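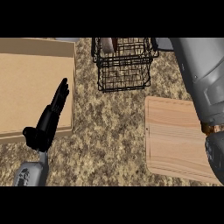
Tips for recording kitchen demos in simulation

Posted 16/09/2021

These notes cover teaching a two-armed robot small counter jobs, such as moving things between a basket, a tray and a cutting board. They apply to Urnley or any similar simulator.

Keep the counter sparse. Three large items with bare counter between them are plenty for a first task. Add clutter once the first 40 demos replay cleanly.

Start every demo with both hands empty and open. If an episode begins halfway through a grasp, the learner copies the grasp without the approach.

Vary the start positions. Shift the tray and board a little each time. We left ours fixed in February and the arm learned one spot on the counter.

Use a patterned surface in some of the runs. Speckled stone is good for this. A policy trained only on plain white gets lost on anything else.

Go slowly near rims. Wire baskets are the worst, as fingertips can catch in the grid. Come straight down, close, lift, then move sideways.

Stop after 16 demos and take a break. Tired operators jerk the controls, and the jerks end up in the data.

Keep the failed attempts, in a separate folder marked as failures. Of our last 40 recordings we pulled 13, mostly for dropped items. Mollah reads the folder name as the label, so spell it the same way every time.

Write the task sentence before recording. "Put the can in the tray" works better than "tidy up."

Back up at the end of each session.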